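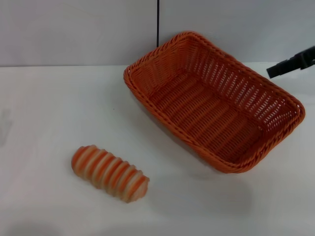
**Q (Ueda):** When does the Ellbridge car park resurfacing start?
**A (Kawaguchi):** In October, once the drainage survey is signed off.

**Item 5. Drainage**
Survey covers 281 m of pipe. Two gullies blocked at the Hundeditz Road end. Nesix to quote for jetting; limit £1000.

**Item 6. Permits**
Renewals close at 11 am on the last working day of the month. Fujimoto to amend the notice.

**Actions:** Miyazaki to chase the Nesix quote. Abdel Rahman to circulate the bay plan.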